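From Dinesh: the winter supper, the new song sheets, and a favor to ask

Well, we did it! The February supper is behind us and my feet have nearly forgiven me. I came into the fellowship hall at half past three that afternoon thinking I'd have a quiet hour to set out chairs, and the kitchen was already going full blast. By six there was a line out to the coat racks. If you were in that line, thank you for being so patient while we hunted for the second ladle (it was in the piano bench, please don't ask me).

We took in $474 in the basket that night, and every bit of it goes to the heating fund for families on our side of town. Last winter the fund helped with fuel bills right up to the spring thaw and then ran dry, so this gives us a real head start.

A lot of people asked for the cabbage soup recipe. It's Mrs. Staromska's, and she says you're welcome to it, but she has never written it down and doesn't plan to start. What she will do is make it again in the church kitchen one morning next month with anybody who wants to stand next to her and take notes. Tell me if you'd like to come and I'll pass your name along. Bring an apron and a sharp knife, the church ones couldn't cut butter.

Now, the reading group. We finished Ruth and spent most of our last evening on the very first chapter, which says something about how we read! I love that book more every time. I always used to hurry on to the harvest and Boaz, and this time I got stuck on the road with three widows and no plan at all. Pastor Hodoroagă asked us who had walked part of a road with us when they didn't have to, and we went well past nine o'clock with people telling their stories. I drove home thinking about my aunt, who took me in for a whole summer when I was eleven and let me believe I was helping.

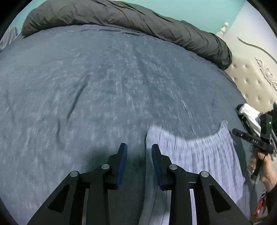
Next up is James. It's short, and it's bossy, and I expect we'll argue. We start at 7 p.m. in the upstairs room, and you don't need to have read anything ahead of time. If stairs are hard for you, let me know and we'll move down to the library, it's no trouble.

Song sheets next. The choir has been sharing 18 tired old folders among a group that keeps growing (hooray), and we've finally ordered 36 new ones with bigger print. They're green. The old ones will be in a box by the side door, and you can help yourself if you'd like one for home. Please check the pockets first, I found a grocery list in mine and a very nice bookmark.

And here's the favor. The Wumier family has offered us their barn for the children's day camp again this summer, which is wonderful, and we need grown-ups. You don't have to be good at crafts. You don't have to sing. Mostly you have to pour juice and know where the bandages are. We'd like to have the helper list settled before Easter so there's time to get everyone's paperwork through the church office. The forms are on the hall table, next to the sign-up for rides to the Ponier Street service.

One more thing on the camp: we're collecting cardboard tubes, the kind from paper towels. The goal is 200, for the walls of Jericho. Flattened ones are no good to us, so please carry them in gently. Drop them in the bin outside the nursery, or hand them to me after worship. I'll be the one by the coffee.

Dinesh Pillai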